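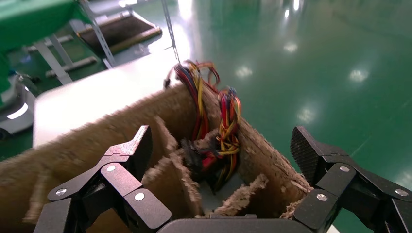 Henk Martens had been told the house on Paratard Lane was a steal, and he had been hearing that word for long enough to distrust it. The listing said motivated bank. It said charming. It did not say why two buyers had walked away since November. He stood in the front room with the agent's key in his hand and looked at what the last people had left behind, which was mainly a brown cardboard box, open, its walls shredded until the edges had gone soft and hairy. Charming, he thought.

"Mice?" he asked.

"Wear," said Sânziana Iordache. She worked for Van Beek and had a folder under her arm. "It's priced at 54 percent of market value."

"Whose market value?"

"The appraiser's."

"And who pays the appraiser?"

She opened the folder and turned a few pages. The roof was fine, according to a letter. The furnace was fine, according to the same letter. Henk asked to see who had signed it. Stijn Van Acker, it said, in very large handwriting.

"Does he do roofs?"

"He does letters," she said, and then looked as if she wished she hadn't.

Henk went down to the basement by himself. The water heater was a Menora, older than his car. Somebody had painted the lower part of the wall a different white from the upper part, and the line between them was perfectly level, the way water is level. He put his palm against it and held it there a while.

When he came back up she had the offer form out on the windowsill, with a pen on top.

"The bank would like an answer in 45 days," she said.

"I'm sure it would." He gave her back the key. "What's the next one on your list?"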